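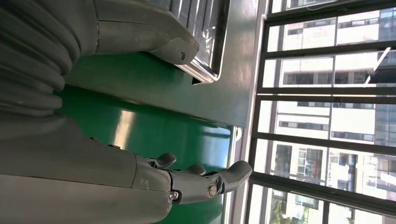

Clindenel's hand over the green bench, window side.

Clindenel is a two-armed sorting robot put together at the Urnel, a shared workshop in Room 301 of an old office block. It picks up small household stuff, weighs it and passes it along for sorting. I've been hanging around this build since it was a box of arm parts and a lot of optimism, and when Meinir Trevor asked who wanted to write the wiki article I put my hand up before I'd thought it through. So this is the article, and if you spot a mistake, please just fix it!

Name

Meinir named it. She says Clindenel was a village in a story her aunt used to tell, and Haf Bowen says it was a misprint on a bus timetable. I've heard both versions more than once and I'm leaving them both in.

Hands and arms

The hands are dark gray and built along human lines, with five jointed fingers on each. The segments are screwed together at the joints, and you'll get to know those screws very well, because they work themselves out of adjustment and then a finger starts to drift. Haf goes over them before each long session with a driver she keeps in her own drawer (do not borrow it).

We started out with a plain two-finger clamp, by the way. It was great on boxes and hopeless on anything with a cable coming off it. Moving to proper fingers cost the group nearly $2000, most of it from the November parts sale, and it meant rewriting a big chunk of the grip code. I was against it at the time. I've come around, mostly – I still miss how easy the clamp was to clean.

The arms are silver and white, and they reach up over the front of the bench. Each one can run on its own, but the fun starts when you ask them to share a job, and that's also where most of our bugs live. The left hand usually waits over by the crate while the right one goes in for the item. Getting it to wait politely, with the fingers open and out of the way, took Haf the best part of a month.

Software

There are two programs. Gwynne plans the arm movements and Notar keeps the log of weights and item types. They were written by different people who did not talk to each other enough, which is why Gwynne counts joints from the shoulder and Notar counts them from the fingertip. Someone will sort that out one day. Until then there's a conversion table taped inside the cupboard door, and please put it back when you've used it.

A grip gets four tries. If the item still isn't held after the fourth, Gwynne parks both arms and waits for a person to press the button. We had it set higher for a while, and all that got us was a very determined robot shoving a sock along the bench.

The weighing station

Between the crate and the conveyor there's a digital scale with a ridged steel tray on top, three orange displays on the front and a keypad of little square buttons. The labels are printed in Chinese. I learned the ones I need and I'm still scared of the rest.

Soft things are fairly easy to weigh. Cloth sits where you drop it, even if it lands in a heap. Anything with a cord is much harder, since a cord hanging over the edge of the tray can drag on the bench and throw the number off. We argued over this a lot! Power strips are the standard test piece for that reason. Our reference weight is 480 grams, and it lives in the tin marked "not cookies." Put it on the scale before you start, write down what you get, and then you can start blaming the arms.

The crate is the green plastic one, and it goes on the left. I know it looks like it would be handier on the right, but Gwynne has its position saved, and moving it means doing the whole arm setup again.

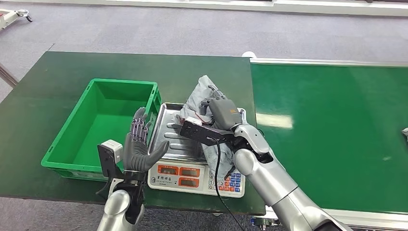

How do you stop a robot hand from dropping something with a loose cable?
Grip the heavy part close to its balance point, lift slowly, and let the cable settle before the arm moves sideways.

Known problems

Afternoon sun off the bench still confuses the item finder. Meinir wants a blind, and I want to try a duller mat first. The left wrist module needs its strap checked now and then as well. Haf has the full list, including a few things she calls "features," and she's happy to walk new people through it if you bring coffee.

Page last edited 2025-08-10
3 comments | 11 shares
This site uses cookies to remember your settings. Accept | Manage
Contact the Urnel workshop | © Urnel wiki contributors | Back to top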